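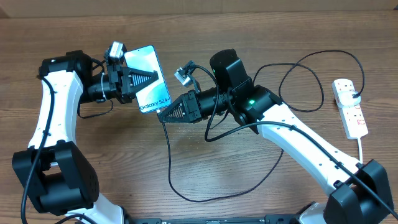 Phone held over the wooden table, Galaxy S24+ lettering and all.

**1/** I have now read the comments under a cold brew iced tea recipe all the way to the bottom. There are 611 of them. I have opinions and my tea is still steeping, so you're getting a thread.

**2/** The recipe is the one everybody passes around: Gidmont black tea, cold water, peach slices, eight hours in the fridge. It claims cold steeping gives you tea that "can never turn bitter." Never is a big word for a leaf.

**3/** So I made it as written. Six bags, two quarts of water, one ripe peach with the skin on. Lid on the pitcher, straight into the fridge before bed.

**4/** Eight hours: pale, smooth, a little sweet, kind of boring. Fourteen hours: darker and better. Twenty-four hours: there's your bitterness. Softer than hot tea you forgot on the counter, sure. Still bitter.

**5/** The peach did nothing. I'll say that again for the people who gave this five stars. A sliced peach sitting in cold tea overnight gives you tea, and also a brown peach.

**6/** If you want it to taste like fruit, cook the fruit. Two peaches, half a cup of sugar, half a cup of water, simmer until they slump, mash, strain, cool. Stir it in a spoonful at a time and stop when you like it. I stopped at five tablespoons for the whole pitcher.

**7/** Venkatesh Varghese wrote to tell me I should've used Hattar tea because it's "made for cold water." I bought a box. The label says cold brew. The ingredient list says black tea. The Gidmont list also says black tea. The Hattar costs 4 dollars more.

**8/** To be fair to Venkatesh, the Hattar pitcher was stronger at eight hours. Then I cut open one bag of each and the Hattar leaf was ground much finer. Finer leaf, faster tea. You can get the same thing from a cheap bag by waiting until lunch.

**9/** Someone's going to bring up baking soda. A pinch takes the edge off, yes. It also takes the edge off everything else, and past a pinch your drink tastes like the inside of a swimming cap. I tried it in April and I'm not trying it again.

**10/** Lemon: put it in the glass. I left slices in the pitcher overnight once and the white part made the whole batch taste like furniture polish. Same goes for lime. Orange is a bit more forgiving, but I wouldn't push it.

**11/** Mint I have no complaints about. Smack it on your palm, drop it in for the last hour, fish it out.

**12/** The Taltine pitcher with the mesh tube down the middle has 1,621 reviews and I can't work out what people are so happy about. The tube holds the leaves so tight that the water barely gets in. Loose leaf in a jar, poured through a strainer, came out better both times I compared them.

**13/** Ice. Freeze some of the tea in a tray the night before. This is the one tip from the comments I'm keeping, and it was way down near the end with no likes.

**14/** What I do now: six cheap bags, two quarts of cold water, fourteen hours, bags out (don't squeeze them), peach syrup, mint for an hour, tea ice. It keeps three days in the fridge. On day four it smells like a pond.

**15/** A few of you have asked about the Sornus hibiscus blend, the one that's supposed to be "ready in ten minutes" in cold water. The color is ready in ten minutes. I'll give it a full night and post what it tastes like.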